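Nondudberg地区冰球联赛 交流论坛
版块：竞赛规程与赛程
主题：关于常规赛同分排名办法的意见征集（置顶）
状态：开放回复

竞赛部_值班账号
版块管理员

各俱乐部、各位会员：

本赛季常规赛41轮已全部结束。Grønli队与Korkska队同积98分，并列积分榜首位。依照现行竞赛规程，同分球队先比较常规时间胜场，再比较相互间比赛积分，其后依次为净胜球、总进球及抽签。竞赛部据此确认Grønli队排名第一，季后赛主场优先权归该队所有。

名次公布后，竞赛部陆续收到书面意见，集中在上述前两项的先后次序。现就下一赛季规程是否调整征求意见，请各方在本主题下回复，注意以下几点：

一、本赛季名次已经确认，不在讨论范围之内。对本赛季名次有异议的，请按申诉程序向仲裁小组提交材料，论坛回复不视为申诉。

二、发言请写明所引条款。涉及具体场次的，请写明轮次和比分来源。

三、请勿评论裁判员个人。

意见征集至9月规程定稿前截止。

北岸看台
会员

支持把相互间比赛积分提到第一位。同分的两支球队在赛季中有直接交手记录，用直接交手来区分高下，道理上最容易向观众说明。Korkska队本赛季在两队交手中积分占优，却排在后面，许多持季票的观众看到积分榜时并不理解。规程应当让普通观众读得懂。

蓝线以外
会员

不同意楼上意见，理由如下。

本联赛常规赛为奇数轮次，两队之间交手3次，其中必有一方多获得一个主场。本赛季这个主场归Korkska队。如果把相互间积分作为第一项依据，赛程编排时由抽签决定的主场归属，就可能直接决定全年第一名。常规时间胜场来自全部41轮，样本大得多，受个别场次场地因素的影响较小。

现行次序并无明显缺陷，建议维持。

北岸看台
会员

回复蓝线以外：主场多一次固然是优势，但常规时间胜场同样受赛程影响。各队对阵弱队的次数并不相同，这一点在本赛季赛程表上可以查到。两种办法都带有编排上的偶然性，我方倾向于选择与当事两队直接有关的那一种。

记录台旧人
资深会员

补充一点历史情况，供各位参考。

规程早期版本确实以相互间积分为第一项，后来联赛改行三分制，常规时间取胜得3分，加时或点球取胜得2分，加时或点球告负得1分，同分次序随之作了修改。当时的考虑是，既然三分制鼓励球队在六十分钟内分出胜负，同分时也应当先看谁在六十分钟内赢得更多，前后逻辑一致。

如要恢复旧次序，应当一并说明三分制的鼓励目的是否仍然成立。单独改动其中一条，容易造成规程内部的矛盾。

Jitura球迷联络处
团体会员

本联络处代表Jitura队部分注册球迷发表意见。

Jitura队本赛季排名居中，与榜首之争无利害关系，立场较为超脱。我方认为讨论中有一个情形尚未提及，即三队或更多球队同分。目前规程对多队同分只写了“参照两队同分办执行”（原文疑漏一字，应为“办法”），至于在多队之间排定一队之后，其余球队是重新从第一项比起，还是接续比较下一项，条文没有规定。

前些年中游曾经出现多队同分，当时竞赛部以通知形式作了解释，但通知未并入规程正文，新加入的俱乐部无从知晓。不论第一项依据如何选择，这一条都应当补齐。

蓝线以外
会员

赞同Jitura球迷联络处的意见。建议采用“重新比较”的办法：某一队名次确定后，剩余各队视为新的同分组，自第一项起重新计算。接续比较虽然简便，但会让已经离开该组的球队的成绩继续影响余下各队。

竞赛部_值班账号
版块管理员

对以上几点统一答复。

关于多队同分条文：来帖所述情况属实，漏字亦属实，竞赛部将在定稿时更正，并把此前通知的内容写入正文。该通知采用的即是重新比较的办法。

关于主场次数：常规赛轮次数由各俱乐部全体会议决定，竞赛部无权单独更改。如有意见认为应当改为双数交手，请由俱乐部以书面提案形式提交。

请继续围绕同分次序发表意见。

冰刀保养间
会员

我在两队交手的那几场都在现场。说实话，Korkska队在主场那一次赢得并不轻松，是拖到点球才拿下的，按三分制只得2分。如果以相互间积分为先，等于让一场点球胜利发挥了决定作用，而点球本身与整场比赛的内容关系有限。我认为点球取胜不应有这样大的分量。

北岸看台
会员

回复冰刀保养间：点球取胜所得的分数，本来就已经低于常规时间取胜，差别在积分上已有体现。若在同分比较时再次打折，属于重复计算。规程既然承认点球结果有效，就应当按其所给的分数承认到底。

冰刀保养间
会员

照此推论，98分中的每一分都应一视同仁，则任何一种同分比较都是重复计算。既然必须分出先后，就只能选定一个侧重。我方选择常规时间。

记录台旧人
资深会员

两位的分歧在于同分比较的性质。一种看法认为它是对全季表现的再次评价，另一种看法认为它相当于两队之间的一次附加裁定。规程总则没有对此作出说明，条文起草时似可增加一句定性的话，今后再有争议便有所依据。

另请竞赛部考虑一种折中方案：仅在相互间比赛主客场次数相等时，以相互间积分为第一项；次数不等时，仍以常规时间胜场为第一项。

蓝线以外
会员

折中方案可以理解，但执行起来会出现同一赛季适用两套次序的情况。榜首两队按甲办法，保级两队按乙办法，向俱乐部解释时难度不小。附议人数如果较多，我不反对列入备选，但本人仍主张维持现行次序。

Grønli俱乐部秘书处
团体会员

本俱乐部就本主题作一次正式表态。

本俱乐部为现行次序的受益方，因此不对第一项依据的选择提出主张，尊重全体会议的表决结果。需要说明的是，季后赛主场安排牵涉冰场租用、医疗保障和售票，常规赛结束到季后赛首场之间时间很短。任何新办法都应当保证名次在末轮结束当晚即可计算完毕，无须等待补充材料。

现行办法的各项数据均可从技术统计中直接取得，新办法亦应满足这一条件。

Korkska看台北区
会员

以下为个人意见，不代表俱乐部。

我方接受本赛季名次。但对秘书处所说“受益方不提主张”一节，希望各俱乐部都能做到。下赛季处在哪一边，现在谁也无法预知，正因如此，此时修改规程比赛季中途修改更为妥当。

我支持记录台旧人的折中方案。一个赛季适用两种次序并不罕见，现行杯赛规程对单场制和主客场制就分别作了规定，多年来执行顺利。

Jitura球迷联络处
团体会员

我方对折中方案持保留态度，与蓝线以外的理由大致相同。另有一个技术问题：多队同分时，组内各队交手次数可能有的相等、有的不等，届时应当适用哪一种次序，方案未作交代。

记录台旧人
资深会员

所提问题成立。可规定为：多队同分时，组内任意两队之间主客场次数不等的，整组一律以常规时间胜场为先。文字稿整理如下，请各位指正。

（一）同分两队相互间比赛主客场次数相等的，依次比较相互间积分、常规时间胜场、净胜球、总进球。

（二）同分两队相互间比赛主客场次数不等的，依次比较常规时间胜场、相互间积分、净胜球、总进球。

（三）多队同分的，组内有任意两队符合第（二）项情形，全组适用第（二）项次序；每确定一队名次，其余球队重新比较。

（四）仍无法区分的，由竞赛部主持抽签，有关俱乐部可各派代表到场。

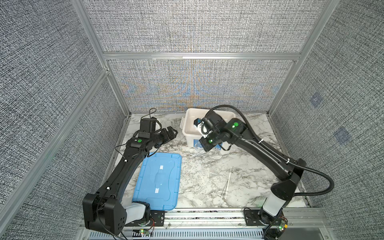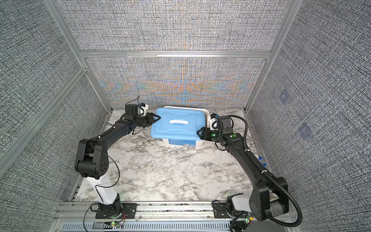

竞赛部_值班账号
版块管理员

记录台旧人所拟文字已收录，编为备选稿乙；维持现行次序、仅补齐多队同分条文的，编为备选稿甲；以相互间积分为第一项的，编为备选稿丙。三稿将一并提交全体会议，由各俱乐部表决。

Grønli俱乐部秘书处关于末轮当晚完成计算的要求，竞赛部予以采纳，适用于全部备选稿。

北岸看台
会员

对编号无异议。请在备选稿丙中注明，多队同分时同样采用重新比较的办法，以免三稿之间出现不必要的差别。

竞赛部_值班账号
版块管理员

已注明。

冰刀保养间
会员

请问备选稿正文何时可供下载？另外，表决结果是否公布各俱乐部的具体投票情况？

竞赛部_值班账号
版块管理员

正文将在“规程文件”版块发布，届时在本主题内附通知。表决按章程采用记名方式，会议纪要对注册会员开放查阅。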